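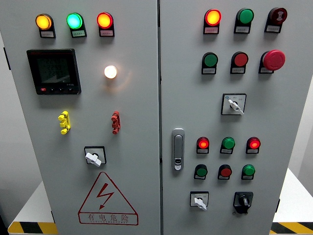
Vol. 20, No. 15

FLOOR REPORT

Two gray doors and a lot of lamps
Keeping the Pristby palletizing cell alive, one Thursday at a time

The service window opens at 5 a.m. on Thursday and closes when the first truck backs in. That is all the downtime the palletizing cell at Pristby gets in a week, and everything has to fit. Grease, bolts, belts, backups. And the cabinet, always the cabinet first.

Ask the maintenance crew about the robot and they shrug. The arm is fine. The arm has been fine for years. It picks up cartons of Solberg crackers, 700 an hour on a good shift, and puts them on a pallet. What eats their mornings is the stuff around it: the infeed conveyor, the wrapper, the gate switches, and the two-door control cabinet that ties it together.

The cabinet came with the cell, secondhand, Chinese labels and all. Small print under every lamp. The crew made their own chart in English, laminated it, lost it, made another one. By now most of them go by color and position. Power is the left door. Amber, green, red across the top, the digital meter under the amber one. The right door is where you run things.

Nobody opens either door before reading the meter. Three lines, three numbers, written in the log by hand. The log goes back years and it's the best tool they have. Last August the bottom line started drifting a little lower every week. Nothing tripped. No alarm. Someone flipped back through the pages, saw the slide, and they found a terminal on the incoming side that had worked itself loose. Ten minute fix with a torque screwdriver. Left alone, a burned terminal block and a dead shift.

Then lamps. A lit lamp tells you something, a dark one tells you nothing until you've ruled out the bulb. So one person stands at the doors and calls, another works the sensors out on the line. Red on. Red off. Red on. It is dull and it takes a quarter of an hour and it gets done evrey week.

The big red mushroom button gets its own test. Hit it with the cell running slow and empty. Everything should stop, and everything should stay stopped when the button is released, until somebody resets on purpose. Same again at the gate. Results go in the log, initials next to them.

After that it's lockout. Supply off at the main disconnect upstream, padlock on, tag on, key in a pocket. The warning triangle on the left door says "danger: electricity" in red, lightning bolt and all, and you don't need the characters to get it. Wait. Test for dead with a meter you've just proved on a live source. Then prove the meter again. New hires find this fussy for a week or so.

Inside, mostly dust. Cardboard dust is the enemy at Pristby, fine and brown, and it gets past any filter you buy. Vacuum with a soft brush, never the air hose. Swap the filter mats. Tug each wire. Look for brown insulation, sniff for anything cooked.

Spare parts are the sore point. A replacement drive for the conveyor was quoted at $1,295, with a wait to go with it, so the crew bought one before they needed it and put it on the shelf. Push buttons and lamp units are cheap, a box of each. The program lives on two memory sticks, one in the office and one off site, and gets re-saved after any change. The change last spring was Nikix, the new scheduling software, which wanted a handshake signal the old cell had never heard of. Two spare terminals and a relay did it.

Next up is Stelard, the sister plant, which is getting a cell of its own. The Pristby crew have been asked for a wish list. So far it has English labels, a lamp-test button, a filter you can change without tools, and a cabinet mounted further from the box erector. They don't expect to get all of them.

Padlock off a little before seven. Doors latched, supply on, meter read a second time and logged under the first. Reset, start, slow speed for one full pallet while somebody watches the corners, then up to rate. The truck was early this week. It had to wait for the last two layers.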